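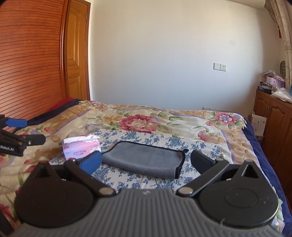 The bed in the bedroom.

2023-07-19

Flaltholm will return for a sixth series without Marjorie Mellor. The production company confirmed the matter in a short statement last week, and I have delayed writing on the subject until the statement could be read alongside the interview which Miss Mellor gave to the Edville listings paper. The two accounts do not differ in substance. Her contract ended in March, an extension was discussed, and she declined it.

Regular readers will be aware that this blog has followed the programme since its second series. For those who are new, Flaltholm is a drama set in a harbour town, and Miss Mellor has played Inspector Ruth Prilov in 37 episodes. She was not the lead at the outset. The first series belonged to Ibsa Hailu as the harbour master, and Prilov appeared in it only to ask him questions about a missing trawler. By the end of the second series the writers had moved her office, given her a sister and placed her name second in the titles.

It is my view that the third series remains the best of the five. The Czerwiński inquiry occupied all of it, and the decision to leave the chief witness off screen until the penultimate episode was a sound one. Miss Mellor's performance in the deposition episode, much of it played in silence against Farzana Navaratnam, deserved more notice than it received at the time. I wrote then that the programme had found its proper subject, and I have not changed my mind, although the fourth series tested that opinion severely. The storyline concerning the ferry insurance should have been concluded in two episodes. It was given five.

The question now is how the departure will be handled. The last episode to be broadcast closed with Prilov accepting a posting on the mainland and then standing at the ticket office without buying a ticket. Gil-soo Cheon, who has written most of the scripts since the third series, has stated that those pages were completed before the decision was known and were not altered afterwards. I accept this. The scene nevertheless serves well enough as a farewell, and I would ask the production not to add to it. A death reported by telephone in the opening minutes, of the kind inflicted on the harbour master's brother, would be a poor return for such long service.

Ye-ji Shim is expected to take a larger part as Sergeant Han. This is welcome. Her scenes in the customs shed were the strongest portion of the fifth series, and she has been given very little since the interrogation storyline ended. Whether she should be promoted to inspector at once is another matter. The programme has always been careful about rank and procedure, and viewers who have sat through the disciplinary hearings will expect that care to continue.

I have received 163 comments and messages since the announcement and regret that I cannot reply to each of them. A number of correspondents asked whether the episode guide will be maintained. It will. The entries for the first series are being revised to correct the order of the two Christmas episodes, which I had listed by date of production instead of date of broadcast, and I thank the reader in Edville who pointed out the error.

Several others proposed a petition. I shall not be signing one. Miss Mellor has given her reasons plainly, and they concern a stage engagement and a wish to live nearer her family.

Filming on the new series has not begun, and no date of transmission has been given. Notes on the fifth series finale will follow once I have watched it a second time. Comments on this entry are open, and correspondents are asked not to discuss the final scene of the Czerwiński inquiry, as some readers have only now begun the third series.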